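We use cookies to keep this site working and to count visits. Accept | Manage settings

Course handout: Small Arms, Small Data
Week 6 notes, project track
27 Mar 2020
Reading time: 7 min

These notes go with the second half of the project track, where you stop building the arm and start asking it to do something. Read them before you write your results section. Most of what follows is a list of ways to fool yourself, in the order students usually find them.

1. What the assignment asks for

Each team picks one pick-and-place task and trains a policy on its own recordings. You drive the arm by hand, you save the episodes, you train, you test. The report is four pages. The video is optional, and I would be happier if fewer of you made one.

The task has to be written down before you record. I mean a full sentence with a start, an end and a condition for failure. "The arm handles toys" is a wish. "The arm picks up the named object from anywhere inside the taped area and releases it on the plate within thirty seconds, without a human touching anything" is a task. If you change the sentence after you have seen the results, say so in the report and put both versions in.

Last October, team Garnach handed in a report with a very good success rate on a task called "tidy the table." On page three we learned that an object pushed off the far side of the table also counted as tidied. I gave them credit for writing it down. I did not give them credit for the number.

2. The trouble with demonstrations

Everybody likes this part, and I have grown suspicious of it. You sit down, you move the leader arm, the follower arm copies you, and after an hour you have a folder full of episodes and the feeling that you taught something. What you have is a record of your own habits. If you always come in from the left, the policy comes in from the left. If you pause before you close the gripper because you are checking your grip, the policy learns the pause, and sometimes it learns to stay there.

The frozen arm is the most common failure in this course. It hovers over the object and does nothing. Teams blame the network, then the learning rate, then the camera. Go back and watch your own recordings first. Find out how many frames you spent hovering. Then record again without the hovering, which takes practice, and compare.

Keep your bad episodes. You don't have to train on them, but they belong in the folder, marked as dropped, with a word or two on why. A data set with no bad takes in it has been edited by somebody, and I will ask who and how.

Team Frerichs kept 3,447 frames after cleaning and could not tell me how many they had before. So we don't know what they threw away, and their claim that the policy "rarely misses" rests on whatever was left. It may be true. I have no way to tell, and neither do they.

3. Choosing objects

Soft things are easy to grab and hard to learn from. A plush toy gives way, so a sloppy grasp works nearly as well as a clean one, and your success rate goes up without the policy getting better. Hard things punish you for small errors. Round things roll. If everything in your set is soft, please don't write "robust grasping" in the title.

Color is the other trap. When the target is one strong color and the plate is another, the policy may be learning to go to a patch of color and nothing else. There is a cheap check: leave the target where it is and put something of the same color but another shape beside it. If the arm goes for the wrong one half the time, you have a color finder. A color finder is a fine thing to build as long as you call it that.
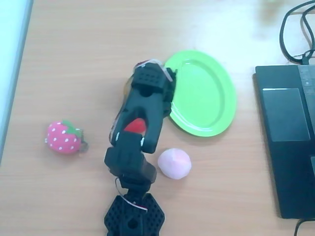 Do the same check with position. Move the plate. Students hate this one because it breaks nearly everything. In most recordings the plate sits in one spot for the whole session, so the policy has no reason to look at it. It has memorized a place to let go. Slide the plate one hand's width to the side and run the test again, and report what you get even if it is zero. Especially if it is zero.

Distractors count too. If your table had other objects on it in training, test with them gone. If it was bare in training, test with things on it. Either way, write down which things and where.

4. Light, tables, and the Pament rig

The shared setup we call the Pament rig has its own lamp and a tabletop that stays put. Work recorded there tends to look strong in the report and weak at the demo, where the light is different and people walk past. I am not telling you to avoid the rig. It saves time, and the mount doesn't wobble. But a policy that has been trained and tested in the same place in the same hour has been given the easiest exam we have.

You are required to test in 2 lighting conditions. Drawing the blinds counts. Opening a second laptop on the table and calling its glow a new condition does not, and yes, I have read that report.

Check your cables as well. A cable that drags on the base changes how the arm moves, and a loop hanging near the gripper can end up in the wrist view. If it was in the view during training, the policy may depend on it. One team re-routed theirs the night before the demo to make the arm look neater and lost most of their successes. They wanted to call it bad luck. I called it a result, and it was the best page in their report.

5. How to count

Decide the number of trials before you start. Run them all. Don't stop early on a good streak or add "a few more" after a bad one.

One person runs the arm and a second person scores. The scorer should not be the one who trained the policy. We tried this with 2 teams last term, as a test of the grading more than of the robots, and the scores went down both times. I don't think anyone had been lying. When you have spent three weeks on a thing, you see it succeed a little more often than it does.

A trial is a success, a failure, or void. Void means the equipment failed in a way that has nothing to do with the policy, such as a lost connection. An arm that overheats because your policy keeps squeezing is a failure. A dropped object is a failure even if it lands on the plate by accident. If you nudged the object back into reach, that is a failure too, no matter how small the nudge was.

Give me counts, please. "80%" from five trials is four out of five, and I would like to see it written as four out of five so that nobody has to work it out.

Have a baseline. The simplest is a replay: take one of your own recordings and play it back with no camera at all. If replay does as well as your policy, your objects weren't moving enough for the test to mean anything. Fewer than half the teams include this, and the ones that leave it out tend to be the ones with the nicest plots.

6. On the word "learned"

The club talks (and a good deal of the Pataveo competition material) will tell you that the arm "understands" the task or "knows" where the plate is. You may use those words over lunch. In the report, say what it did. "The gripper closed on the target in the following trials" is dull, and I can check it.

I should say where I stand, as some of you have asked. I think small arms are a good way to teach. I think the claims made for them at student shows are mostly too large, and that the gap comes from loose testing more than from bad engineering. I would like to be wrong about this. A team that runs the plate test, the color test and the replay baseline and still has a decent number would go a long way toward changing my mind.

7. What to hand in

- The task sentence, dated before your first recording
- The full episode folder, with dropped takes marked
- A table of all trials, including voids, with the scorer's initials
- Results for both lighting conditions
- Results with the plate moved
- The replay baseline
- One paragraph on a failure you can't explain

That last paragraph is graded like the rest. "We had no unexplained failures" has been submitted before and scored no points. If you are short on space, cut the introduction, which can usually go without loss.

Bench time is booked on the sheet by the door, 2 hours per team at a stretch. Charge the laptop before you come, and put the objects back in the bin when you leave. Next week's notes cover camera placement and how to read a training curve without getting excited.

Get new course notes by email. Enter your address to subscribe. You can unsubscribe at any time.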